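Home | Gallery | Workshop | Stores | Contact

Jevmont unit: panels and sheet goods
January - posted by Somtochukwu Mohammed
39 shares | 2 comments

These notes cover the handling of white sheet stock at the Jevmont unit before the display bays are fitted. The stock came in one delivery from Osagie, 71 pieces in total, all cut to the Skallideo bay pattern. Cut size is 449 mm on the short side. Edges are left square and the corners are not rounded, so most damage in handling is to the corners. Pieces are stored on edge in the rack, long side down, and moved singly.

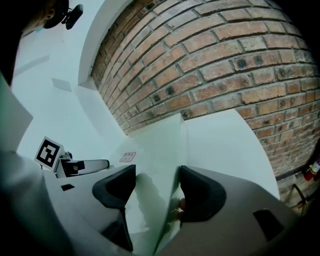
Sheet stock is checked for flatness and corner damage before it goes to the bay. Hold the piece upright and sight along the top edge with a plain background behind it where possible. The orange-tan brick makes a fair background for a pale sheet, as the mortar courses give a rough level to compare against, though the sharp corner has to be judged by itself when the sheet is tilted. Fingertips go flat against the face, never hooked over the corner. Marks on the face are wiped with a dry cloth and the piece is looked at again under the bench lamp, because daylight alone hides shallow dents.

Rejected pieces are marked on the back in pencil and kept for packing. The Siron brackets are fitted last - see the bracket page for hole spacing.

Filed under: Workshop, Panels
2 comments | 39 shares | Older | Newer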